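I finally got out to Hamireo last weekend, and the old manor up the lane from Farnosgate is opening its gardens again this June! It's a lovely 35-minute drive if you skip the highway (do skip it). They've put in over 200 new roses along the carriage drive, plus a lavender walk that should be in full colour by opening day. I had a wander with a cuppa from the kiosk - very good scones, too. Entry is $40 a carload, gates open at 10 am, and there's parking in the bottom paddock.
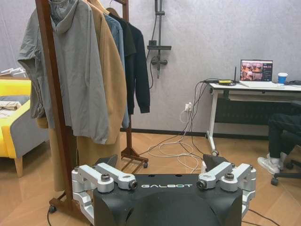

*The tall wooden clothing rack, with the GALBOT robot up front.*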